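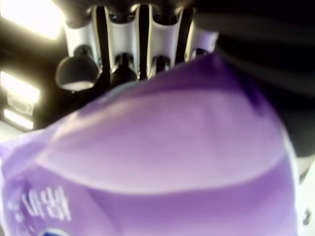
A purple package with Korean lettering, with the dispensers behind it.

Bultumberg > Work and Home > Interviews

Search this site Enter a word Go

Sibel Ekinci on stocking a snack room

Sibel Ekinci has looked after the snack room at Werka for two years. She orders the food, fills the dispensers and wipes the tables. There are 41 people on her list, and most of them come in between ten and noon.

I asked her what goes wrong first when a room like this is new. "People buy too much of one thing," she said. "My first order was 1000 single portions, all the same cracker. We were still eating them in September."

Now she orders every 15 days and keeps the range small. Dry, loose food goes in the dispensers. Anything that comes in its own wrapper stays in it until somebody wants it. "Once you pour it out, you lose the date and the list of ingredients," she said. "Erdal Kahraman has a nut allergy. He needs to read the pack."

Some of the packs are imported and the labels are not in English. Her colleague Aslı Gezer types up a translation and tapes it inside the cupboard door. Sibel said she tends to remember packages by color anyway. "I say the purple one and people know."

She is stricter about the tables. They are white and plain, and she likes them kept clear apart from what is being eaten. Small boxes go beside a plate, never stacked on it. 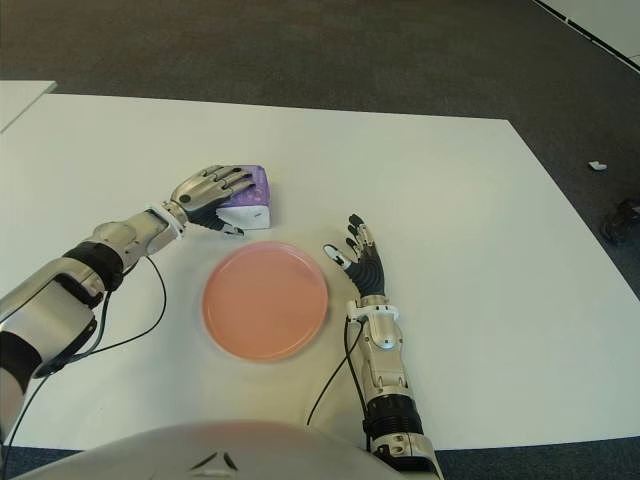 "A plate gives people a place to put things down," she said. "Before we had plates out, I swept the carpet twice a day. Now it is once, after lunch."

Would she change anything? She wants a second shelf, lower down, for Yavuz Bozkurt and others who don't like reaching. She has asked for it and is waiting to hear.

Contact | © Bultumberg | Back to top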